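Stop showing me the average

I've been reading robot papers in my lunch breaks for longer than is good for me, and I've got a grumble that I'd like to get off my chest. It's about the success rate. You know the one, the single bold number in the top right corner of the results table, the one that ends up in the talk and the press release and (if you're very lucky) on somebody's mug.

The group I work with is called Zetus, and we spend our days testing grasping policies in simulation. We have a tabletop, an arm, a changing cast of household bits and bobs, and a script that shuffles it all about and asks the policy to get on with it. Last April we ran a policy called Prumow through the whole lot and it came out at 80 per cent. Lovely! Everyone was pleased, me included. I went home early. 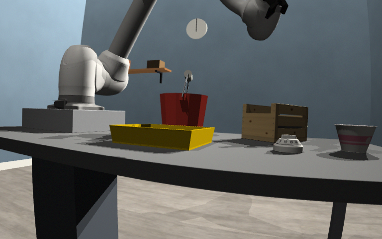

Then I did what I should have done first and split the result by layout. We use 20 layouts, each one a different arrangement of containers and clutter, and I'd been happily squashing them all into one figure. Once they were pulled apart, the 80 per cent stopped meaning much at all. On most layouts Prumow hardly put a foot wrong. On two of them it was hopeless, and I mean properly hopeless, hovering over the right spot and closing on thin air, over and over, like me trying to get a contact lens in before coffee.

Now, you could say that's just what an average is, and everybody knows it. Fine. But I don't think we behave as if we know it. We compare policy A to policy B on the strength of a couple of points, we pick a winner, and we bin the loser along with whatever it happened to be good at. Prumow beat our older baseline, Lowther, overall. Lowther sailed through both of the layouts that Prumow couldn't do. If I'd only kept the table I'd never have noticed, and we'd have thrown Lowther out by teatime.

What I'd like to see instead is pretty dull. Give me one row per layout. Give me the starting positions, so I can run them myself. Save the renders from the failed attempts and put a handful of them in the appendix, picked at random (picked by the authors doesn't count, we all choose the flattering ones, I've done it). And show me the same attempt from more than one camera, please. A gripper can look perfectly lined up from low down at the side and then you switch to the view from overhead and it's miles off. I've lost whole afternoons to that.
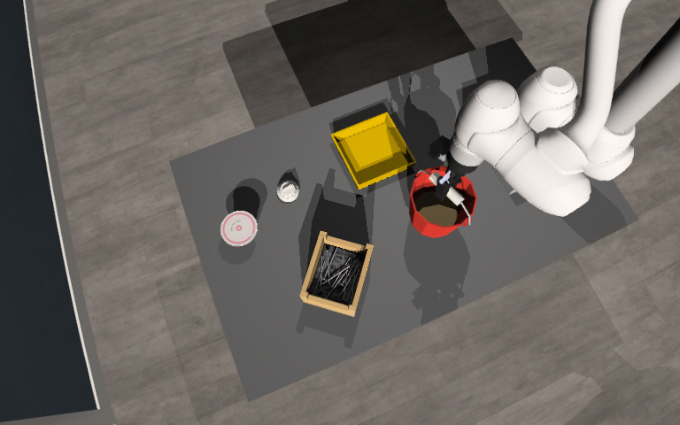
Posted Tue 6 October by the author
Filed under: Opinion, Simulation

The usual objection is space. Conference papers have a page limit and nobody wants to spend half of it on a grid of little numbers. I do have some sympathy, I've shaved captions down to nonsense to get under the line myself. But appendices exist, and web pages exist, and a spreadsheet costs nothing to put up. The team behind the Zernthorpe benchmark publish every single run, with seeds, in one enormous ugly file, and I love them for it. I've learned more from scrolling through that file than from any of the charts people have made out of it.

The other objection is a better one, and I go back and forth on it. If you report by layout, you've got far fewer attempts behind each number, and it all gets noisy. We only ran nine attempts on each of ours. Is a policy that manages four out of nine worse than one that manages six? I wouldn't bet my bike on it. Somebody who wants to mislead you could have a field day with a table like that, finding a story in every wobble.

My answer, for what it's worth, is to print the count next to the rate and trust people. Readers of this stuff can cope with a small sample if you tell them it's small. What they can't do is unmix an average once you've stirred it. And if the rows are too noisy to say anything, well, that's worth knowing too, and it might nudge us all into running more attempts. Simulated ones are cheap! The arm doesn't get tired and no one has to pick the bits up off the floor afterwards.

I should own up that we still haven't worked out what's wrong with Prumow on those two layouts. My hunch is depth, in that it seems to go astray when one container sits close behind another, but I had a different hunch last week and that was rubbish. We're going to slide the containers apart a little at a time and see where it starts to behave. I'll put all the rows up when we've got them, including the embarrassing ones.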